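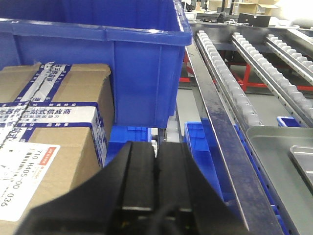

*阅读时间：大概一杯咖啡*

周五下班前，老周问我：“明天你还写你那个博客不？写的话，帮我吐槽一下蓝箱子。”

好的老周，给你安排上了。

先交代一下，省得新来的朋友看不懂。我在 Osberg 的配件仓做流利架这一块，就是那种斜着的架子，轨道上一排一排白色小轮子，箱子从后面放进去，自己滑到前面来。我干这个的时候，整条线全靠人：补货的在后面塞，拣货的在前面拿，中间靠喊。嗓门大的同事特别吃香，真的，以前招人的时候我们班长还会开玩笑说先喊一声听听。

后来公司上了机械手，两根手指那种夹爪，黑色的，系统是 Drostine 家的。刚装好那阵子，大家上厕所都要绕过去看一眼。现在么，跟看饮水机差不多。

我想聊的其实是它来了以后，我们这些人每天的活儿到底变成什么样了。网上的文章要么说“机器人抢饭碗”，要么说“把人从重复劳动里解放出来”，两种我都看过不少，看完都觉得写的人可能没在仓库里站满过一个班。

## 先说腰

腰是好多了，这个必须承认！以前我一个班弯腰弯到晚上回家捡个袜子都要扶墙。现在前面那几条道的取放基本归机械手，我主要在后面补货，还有处理它搞不定的东西。我媳妇说我最近晚上不哼哼了。就冲这一条，我给它打高分。

## 再说它搞不定的东西

这部分就多了去了。

蓝色的塑料周转箱它喜欢，硬，边是边，角是角。老周要吐槽的就是这个：自从知道机械手喜欢蓝箱子，上面就要求所有能进蓝箱子的东西统统进蓝箱子。听着很合理对吧？可是供应商不是这么发货的呀！供应商发来的是纸箱，胶带缠一道又一道，印着什么“一站式供应商”“品种多”，品种是多，箱子的翻盖也是皱的、破的，什么样的都有。于是就多出来一道工序，叫“倒箱”：把纸箱划开，里面的东西倒到蓝箱子里，标签重新打，重新贴。

以前没有这道工序。以前纸箱来了，往架子上一推，完事。

所以你说机器省人了吗？前面是省了，后面又长出来一块。上个月我们算过，光倒箱，一个班最多的时候倒了 200 箱。老周就是专门倒箱的，他的手现在比以前还累，划胶带划得虎口疼。他的原话是：“以前我伺候客户，现在我伺候箱子。”

还有标签。人看标签，歪一点、倒过来、皱一块，脑袋一偏就认出来了。机器那边要求就高，贴歪了它就停在那儿等人。我现在贴标签的水平，我跟你讲，可以去给超市当教练了。

## 安静

这是我最没想到的变化。

以前线上很吵，喊来喊去，也聊天，谁家孩子考试了，谁中午带了什么菜，全知道。现在前后隔得远，各管各的屏幕，缺货了屏幕自己跳出来，不用喊。效率高是高，可是有一回小林休了三天假回来，我居然是在食堂碰到他才知道他休过假。这事我想了好几天，心里有点不是滋味。

后来我们自己想了个办法，每天上班前提前一会儿到，站在架子旁边随便扯几句。没人规定，也不算工时，就是扯。我觉得挺有用的，很多小毛病都是这么扯出来的，比如有一条道的轮子不顺，箱子老在半路停下，屏幕上显示一切正常，靠的是后面补货的和前面巡线的一对，才对出来。

## 培训那点事

负责给我们做培训的是 Concetta Santoro，意大利人，中文说得磕磕绊绊但是非常敢说，比我说英语勇敢多了。第一堂课她没讲按钮，先让我们每个人写一条“你最怕它干什么”。有人写怕夹手，有人写怕它坏了赖我，老周写的是“怕我学不会”。

她把纸条全念了一遍，没念名字，然后一条一条讲。夹手的讲急停在哪儿、什么时候不能伸手；赖我的，她当场把班长叫过来，让班长自己回答（班长那个脸哦，哈哈哈）。学不会那条她讲得最久，说操作手册一共 9 页，先只看第 1 页，看会了再翻。

老周后来真的一页一页学完了。现在机械手停了，他走过去看一眼就知道是箱子歪了还是标签的问题，比我快。可他的岗位还是倒箱，工资条上也没多出什么来。我觉得这个不太对。会处理故障的人，跟不会的人，拿一样的钱，时间长了谁还愿意学呢？这话我在班会上说过，领导说“在研究”。那就先研究着吧，我过阵子再问。

## 有人问我怕不怕

上篇底下好几位读者问我怕不怕被换掉。

怕过。刚听说要上设备那一阵，我晚上睡不着，还偷偷看过隔壁 Sartori 的招聘，连简历都改了。现在没那么怕了，也说不上完全不怕。我们这边没有裁人，但是走了的人也没有再补，这两件事放在一起怎么看，各位自己琢磨。

我自己的打算是把调试那块学一点。Concetta 说下半年可能会开个班，我已经报名了，顺手把老周的名字也写上去了，他还不知道。老周，你要是看到这里，周一别骂我。

最后替老周补一句他交代的原话：“蓝箱子能不能做个好拿的把手！”写上了啊。

下一篇想写夜班吃什么，有想看的留言。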